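Saturday lunch, and a whole lot of stickers

I have a new favorite lunch spot and I need to tell everyone! It's called Piras, it's a 20 minute walk from my apartment, and I have now been there on three Saturdays in a row, which for me is practically a commitment.

My friend Sheena Drummond found it first. She kept texting me pictures of noodle bowls back in November and I kept saying yes, yes, we'll go, and then of course it got cold and I stayed home in my big socks. Well, I should have gone right away. The noodles are chewy and slippery and they give you so much broth you could split it (we don't split it). I get the one with pickled greens and a soft egg. Sheena gets whatever is on the board and then eats half of my greens.

But what I love most is that you can stay. The tables are light wood and big enough to really spread out on, and the lunch crowd clears by two, so we've started bringing our stuff and having a long, lazy work afternoon once the eating part is over. I get more done there in a couple of hours than I do all morning at my desk!

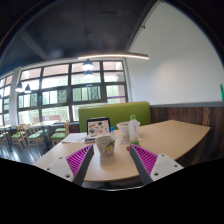

I also can't get enough of laptop stickers right now. I used to be a bare laptop person. Clean, gray, boring. Then I saw how good a light background looks with lots of little drawings scattered over it, in blacks and browns and a pop of red, and I went home and ordered a pack of 6 from a tiny shop called Tundach. Mushrooms, a teapot, a very grumpy bird. I've moved the teapot twice already and it still isn't in the right place.

A few things if you go. Get there before noon or after one thirty, the middle is a zoo. Paper cups are stacked by the water, so help yourself, and grab extra napkins while you're up, because that broth travels. I knocked a full cup over on my second visit and a lady at the next table handed me her whole pile without even looking up from her book. Bless her. I keep my drink on the far side of the bowl now, and anything with a keyboard well away from my elbow!

The bus works too if you don't feel like walking, just get off at Fasel Street and go back half a block. The door is easy to miss. I went right past it the first time and ended up in a shoe repair place.

Next week I'm trying the cold sesame noodles, and Sheena says I have to save room for the rice pudding. If you have a sticker shop you love, leave it in the comments, I still have a big empty corner to fill!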